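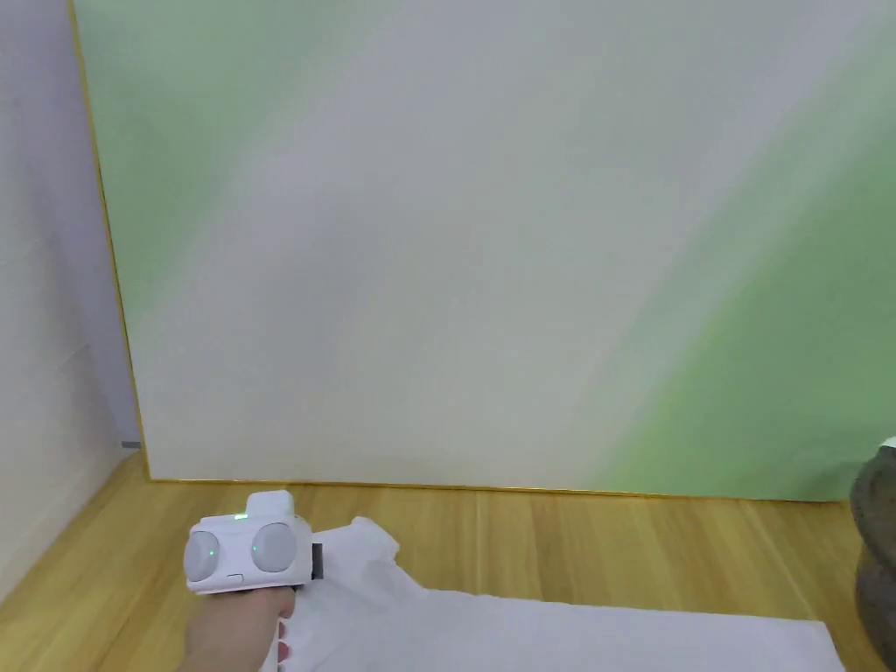 Can I come to build night if I've never soldered anything, asked Flodard on our message board, and do I have to bring my own arm? Yes to the first, no to the second! Plenty of people turn up with nothing but a notebook, and we're glad to have them. The rest of what folks ask us at the Liseck workshop is gathered up below, and if yours is missing, please do write.

What is the towel project?
It's our long-running attempt to get a home-built arm (we call it Mercado, after the street where we found the motors) to pick up a piece of cloth, spread it out and fold it. Cloth is a wonderful teacher and a terrible student. It never lands the same way twice, so the arm has to learn from lots and lots of people doing the job by hand with grippers.

How many examples do you have so far?
We have 1,107 recordings, and after a long evening of sorting we kept 418 of them for training. The others had the cloth slipping out early or a hand in the way, and we hung on to them anyway, because somebody always wants to study the failures.

Is it hard to learn the hand-held grippers?
A little awkward for the first few minutes, and then you stop thinking about it. Start with a corner, squeeze gently, and lift before you pull. If you're working with one in each hand, let one side hold still while the other moves.
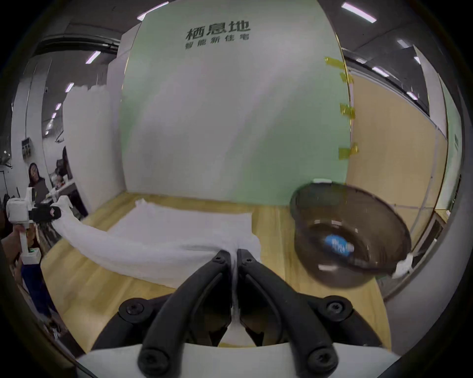 Thin fabric is where most beginners get frustrated, so take a good generous pinch and go slower than feels natural. You'll find your own rhythm, I promise.

What will it cost me to build one at home?
The printed parts and screws come to 90 dollars if you use our Groten files and have a friend with a printer. Motors for a full arm are extra, and I'd wait on those until you've spent an evening or two with ours.

Can I bring my kids?
Of course, as long as you stay with them near the soldering bench. Mine come along most weeks and are far better at folding than I am.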